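The snack that follows me everywhere

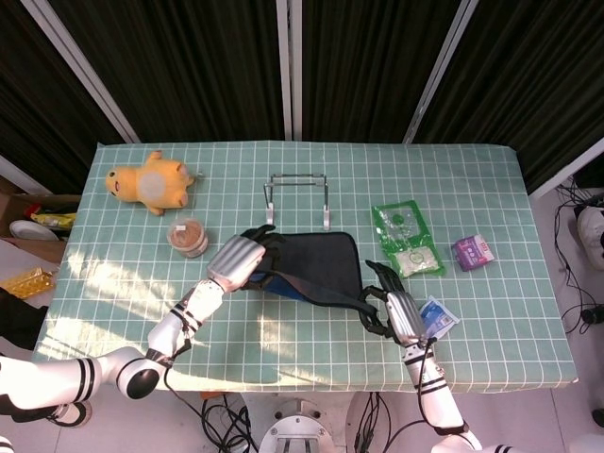

A little cup of something crumbly, next to a yellow plush toy.

I have never been able to get through an afternoon without a snack, and I've stopped pretending otherwise. My desk drawer in Calloway holds up to eight kinds of crunchy thing at any given time (nine if you count the stale pretzels, which I do when I'm desperate).

My great love is granola, the clumpy sort you eat with your fingers. I started making my own in April, after paying far too much for a bag at the Flirkham market, and oh my goodness, the smell! Oats, maple syrup, a big pinch of salt, and 53 minutes in a low oven. My neighbor Ravindra Shukla swears by stirring it every ten, but then you lose the clumps, and the clumps are the whole point for me.

I take it on the train to Oltlow in a cup with a lid, and I always mean to save half for the ride home. Last week I'd finished it before we left the station.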